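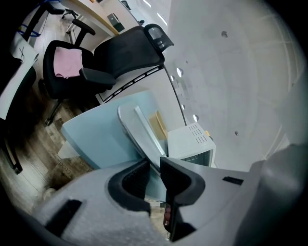

メッシュの椅子と、座面に置きっぱなしのピンクの布

2018年3月8日

2月からずーっと「やるやる」と言い続けていた作業部屋の片付け、やっと手をつけました!

まずは椅子。うちは黒いオフィスチェアで揃えていて、背中がメッシュのやつは夏に蒸れないのがお気に入りです。ただ座面が黒だとホコリがほんっとに目立つんですよね…。なので畳んだピンクの布を膝掛け兼ホコリよけにしています(色はもうちょっと考えて買えばよかったかも)。Lusholmの通販で263円。安い!

キャスターに絡んだ髪の毛と糸くずは、ピンセットで地道に取るしかないです。前に一度ハサミでやって、車輪に傷をつけました。3脚やったら腰にきた〜。

あと悩ましいのが段ボール。何かに使えそうな大きさのものほど捨てられなくて、つい立てかけて取っておいちゃう。水色の板も同じく保留組です。Preltanoの収納ボックスを2つ買い足すか、いっそ全部処分するか、まだ決めかねています。

机は明るい木の色の天板で、ここだけは物を置かないと決めたのに、黒い小箱がもう居座ってます。中身は延長コードの予備と、どこのかわからないネジ。ネジって捨てた翌週に必要になりません?

天井の照明もそのうち拭きたいけど、脚立を出すのが面倒で今回はパス。次は棚のカーブしたところの拭き掃除をやる予定です。黒い縁のところに汚れがたまるので、おすすめの掃除道具があったらコメントで教えてください〜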